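Kitchen robots get a house rulebook, and the washing-up is in it

Reading time: 2 minutes
Print this page | E-mail this to a friend

Anyone in Wusley hoping to let a robot arm loose among the crockery will now have some reading to do first. The Molley test kitchens have put out a code of practice for robots working in home-style kitchens, and it runs to 179 clauses, one of which is devoted entirely to tea towels.

The code, in force from July, was drawn up by Rungnapa Mahawong, who spent 13 months asking engineers what they did when the arm headed for the toaster. "Mostly they said they shouted," she said. "I felt we could write down something better than that."
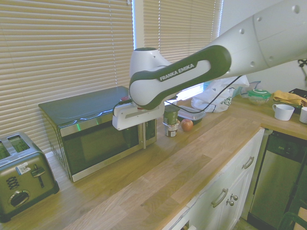 Under the new rules, every session must have a named person within reach of the stop button, and that person may not also be making lunch. Cables have to be kept clear of the arm's path. Speed near a worktop is capped until the day's checks have been signed off, and anything fixed to the gripper must be written in the log, including its length — a clause that apparently has a history.

Ordinary clutter is allowed, which will please those who feared a return to bare steel benches. Mahawong argues that a robot tested only in a tidy kitchen has been tested for a kitchen no one owns. Boiling water, on the other hand, is banned for the first 10 sessions of any new program.

Szewczyk, which rents kitchen time at Molley, has signed up. Branen has asked for changes to 4 clauses, among them the tea towel one, which it calls "broad". Talks continue. The code will be looked at again after a year, by which point somebody may have read all of it.

Comments (3)

hobnob_dave: 179 clauses and my teenager still can't load a dishwasher. Can he be enrolled?

Pru W: The lunch rule is fair. I have seen a man try to do both.

galley_slave: What does the tea towel clause say? You can't just leave it there.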